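Leave the wall alone

Opinion
Mitali Gunawardena
16/10/2022

Every second share house, studio and community hall I walk into has been painted white. White walls, white bench, white everything. Then people complain it's cold and echoey and they can't sit in there longer than an arvo.

I want to put in a word for teal. One big plain stretch of it, top to bottom, and nothing on it.

Quick bit of history. Our place in Parnon had off-white walls for eight years. Landlord's colour. In February I finally got permission and then lost my nerve at the paint counter, as you do. 163 little sample cards and I took home two. Nusrat Cassim, who I share the lease with, said pick the one you'd wear. Fair enough. Teal.

The argument against is always the same – it'll make the room dark. Rubbish. Put a bright white table beside it and the white does all the work. Teal drinks up the glare and the table throws it back. You want both. A white table against a white wall is a dentist's.

And it doesn't have to be paint. Cloth will do, or paper, or a painted panel if you've got the room for one. I've come round to liking a few soft folds. Up and down, faint, so the colour shifts a bit as you look across, darker blue-green to something nearly turquoise. You don't get that from a roller. Don't iron it. My mum would iron it. 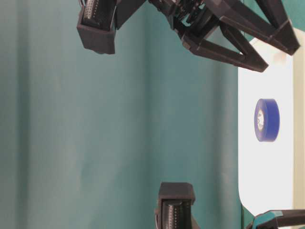
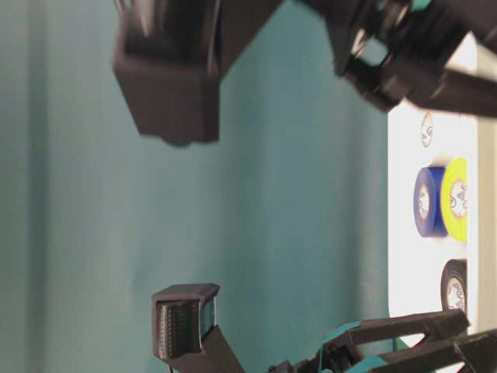
Teal and white, both times.

But what do you hang on it?

Nothing! This is where I fall out with everyone. Nuwan Munasinghe came over, looked at ours and within the minute he was holding up a clock. Then a shelf. Then three prints from the markets, quite nice prints, and still no. The minute a frame goes up the colour becomes a background for the frame, and you've stopped looking at it.

I know renters feel they have to fill a wall to prove they live there. I did it myself for years. Postcards, a calender, a tea towel with a map of Tasmania on it. Took it all down and didn't miss one thing, except maybe the tea towel.

Somebody will say it's a fashion and I'll be sick of it by next year. Maybe. People said that to my aunty about her green bathroom and she's still got it, and its still the best room in the house. Beige is a fashion too, just a long one.

What I'd ask is try it cheap first. A length of cloth over the worst wall you've got, leave it a fortnight, eat your tea in front of it. Clear the table while you're there, at least the end nearest the wall. If you hate it, take it down and you've got a picnic rug.

Ours is staying up. Nuwan can have his clock in the hallway.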